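Shop Talk > Reviews > Home > Floors
Filed under: Flooring, Tried & Tested, Small Spaces

We use cookies to remember your preferences. Carry on reading to accept, or change your settings.

Farwood flooring, six months in

I've been meaning to write this since April, when a few of you asked how the floor was getting on (sorry!). We had Farwood put down and it stops where the old floor carries on, so you've got two surfaces meeting, and I was very nervous about that join. My other half wanted to rip the whole lot out. I wanted to keep some money for a holiday.

I'd looked at Leinonen first and loved it, but it came in £200 dearer once delivery was on. Farwood's samples turned up quickly and the chap on the phone, Eyvindur, was lovely and didn't try to sell me anything extra. 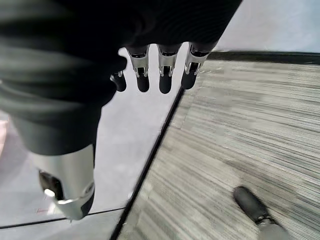 Fingertips just over the floor, close to where the two surfaces change.

So, living with it. It's quiet underfoot, much quieter than I expected, and it sweeps up in no time. I spilt a whole mug of tea in the first week and panicked, but there's no mark at all. The join hasn't lifted either, and I drag the hoover over it most mornings without catching.

Grumbles? The instructions are dreadful, tiny print and one diagram that I still think is upside down. The matching edging strip is £70 on top, and you only find that out at the checkout, which I thought was a bit cheeky. And it does show crumbs – if you've got toast eaters in the house you'll be sweeping a lot!

I'd buy it again for a hallway or a spare room. For a kitchen I'd probably save up for the Leinonen. Four stars from me, and it'd be nearly five if they sorted out those instructions.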